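The Night Ferry to Leleo

Morven Swanson had wanted to ride the night ferry since she was six years old, and now she was sixty and standing on the pier at Nelberg with a ticket in her glove and a bag of cheese rolls under her arm, and she could have danced!

"You'll freeze up there," said the man at the gangway. His badge said Trevor Fehr. "Most folks sit inside, by the soup."

"There's soup?"

"Pea. Until it runs out."

She bought a cup of it and took it straight up to the top deck anyway. The harbor lights were going soft in the mist, green and red and one big yellow one over the fish market, and when the horn went off right above her head she spilled half the soup down her coat and laughed out loud. What a noise! It went through the soles of her shoes. It was exactly the noise she used to hear from her bed in the house on Imrie, when her grandmother would say, "There she goes, off to Leleo," as if the ferry were a cousin with a busy life.

The only other person on deck was a tall young man with a cello case. He had tied the case to the rail with a scarf.

"Is it going to jump?" Morven asked.

"It fell down the stairs in Woltberg," he said. "I don't trust it anymore."

His name was Jonatan Forsberg and he was on his way to play at a wedding. He had never met the couple. The bride's aunt, a Jean Sutherland, had heard him in a train station and written her phone number on the back of a bakery receipt, and now here he was, with a borrowed suit and 14 songs he mostly knew.

"Mostly?"

"There's one I can't finish. She hummed it to me over the phone. It's an island tune, she said, everybody on Leleo has it. But she hummed the first part over and over and then her kettle boiled and she had to go."

"Well, hum it to me," said Morven.

So he hummed it, and oh, she knew it by the third note. She knew it the way you know the stairs of your own house in the dark. Her grandmother had sung it while she sorted buttons at the kitchen table, every evening of the winter, big ones one way and small ones the other, and the tune went up when you thought it would go down and then did a funny little skip like a goat.

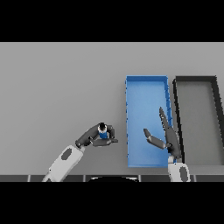
Two bins, side by side, one blue and one dark.

"It skips," Morven said. "There, right after where you stopped. It skips twice and then it comes home."

"Sing it?"

She hadn't sung in front of another person in 40 years, unless you counted the dog. But the engine was thumping away and the wind took most of it, and there's something about being out on black water with pea soup on your coat that makes you feel you might as well. She sang it badly. Then she sang it again, better, with her eyes shut, and when she opened them he was kneeling on the wet deck untying the scarf.

"You can't play that out here!"

"Just the skip," he said. "I want to get the skip."

He did, too. He sat on a life jacket locker with his collar up and the cello between his knees, and the first try was awful, a real barn door of a sound, and the second was nearly right, and on the third the goat jumped. Morven clapped so hard she dropped her glove, ticket and all. It went over the side, white against the dark for a moment, and then the sea had it.

The door banged open. It was Trevor Fehr, with a second man behind him in a captain's jacket buttoned wrong.

"Lewis MacKinnon," said the second man, and shook her bare hand. "I steer this thing when I'm allowed. Who's playing my mother's song?"

"Who's steering now?" asked Jonatan.

"Somebody better at it than me. Play it again, would you? From the start."

So they had it from the start. Word got downstairs somehow, and up came the people from beside the soup, in blankets and woolly hats, a woman with a sleeping baby, two boys who should have been in bed hours ago, 20 of them at least by the time it came round to the skip again. Half of them knew it. They had it with different words, and an old man from the north end had an entire extra verse with a seal in it that made the boys howl, and he was made to sing it until they had learned it too.

Morven passed around the cheese rolls. She had packed far too many, she always did, and for once there weren't enough.

It was almost four in the morning when Leleo came up out of the mist, first a smell of peat smoke, then one lamp, then a whole crooked row of them along the quay. A small woman in a huge yellow raincoat was waiting under the last one, waving both arms.

"That'll be the aunt," said Jonatan. He was tying the scarf around the case again, very carefully. "Are you going to be anywhere in particular tomorrow?"

"I hadn't planned a thing."

"Do you like weddings?"

"I love weddings," said Morven, and she went to find out whether there was any soup left.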